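Planning and Buying Automation Equipment
Unit 4 handout: Costing a handling cell
Module tutor: Sorcha Conneely

Read this before the seminar and bring your draft budget sheet with you.

1. Start with the task

Write down what the cell has to handle before you open a supplier's price list. For the set exercise, the customer is Brelonico, a returns business that checks bags and rucksacks and sends them back out for sale. The work is opening and closing zips, checking pockets and turning the bag over. Soft goods change shape when they are touched, so a gripper chosen for boxes may not suit them.

Your task statement should give the range of sizes, the materials, the smallest part to be gripped and the number of items per shift. Use 567 items per shift for the exercise.

2. What goes in the budget

Students usually list the arm and forget the rest. Use these headings:

Arm and controller
Gripper and spare fingers
Wrist camera, cables and mounts
Table, guarding and lighting
Installation and safety assessment
Staff training
Spares and servicing for the first year

Fingers wear out and should have their own line. So should lighting. A pale bag on a white table gives a camera little contrast along the edges, and a change of table surface is cheap if it is planned at the start — much less so once the cell is fitted.

3. Comparing quotes

You have two quotes in the seminar pack, one from Gullstead and one from Hedberg. They are not laid out the same way. Gullstead includes installation in the price of the arm. Hedberg charges for it separately but gives a longer service period. Put both into your own headings before you compare totals.

Delivery is nine weeks in both cases. Allow £3000 for sample trials and enter it as a separate line. Trials should use the customer's own goods, including the awkward ones.

4. Sizing the gripper

Take the smallest feature first. On many bags it is the zip pull. Check how far the fingers open, how narrow the tips are and whether they can reach a pull that lies flat against the cloth. 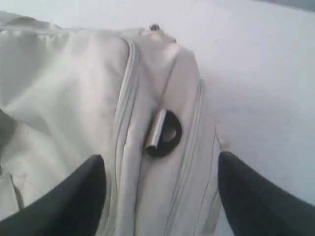

Fig. 1. Gripper fingers at the front pocket of a cream fabric bag. The zip pull has a metal tube and a black rubber ring tab.

For a pull like the one in Fig. 1, ask the supplier for tip dimensions and the lowest grip force setting. If the answer is "it depends on the item", ask for a trial.

5. Work to hand in

Complete the budget sheet for both suppliers and write one page recommending a purchase. State what you would leave out if the budget were cut, and what that would do to the task in section 1. The Lindholm case study on page 41 of the reader shows a suitable layout.

Questions about the spreadsheet go to Joyce Shirima. Sheets are due by noon on the last teaching day in November.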